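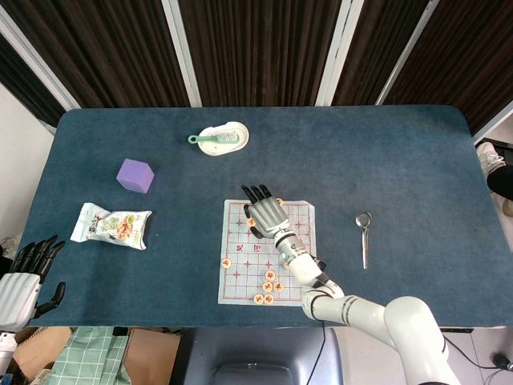

Thursday, 4:15 pm

Kiln controller again. Fired the small glaze test at 1100, held 40 minutes, then let it drop to 900 before switching off. The Skedix readout lagged the pyrometer by 55 degrees near the top, same as the last firing. Swapped the thermocouple for the Stumex spare and checked the terminals. One was slack, tightened it.

Clear glaze pinholed on tiles 2 and 5. Celadon fine.

Raghavendra Nambiar wants the Wijesinghe clay tried at the same schedule. Tiles are cut and drying on the rack. Need more cones before Monday.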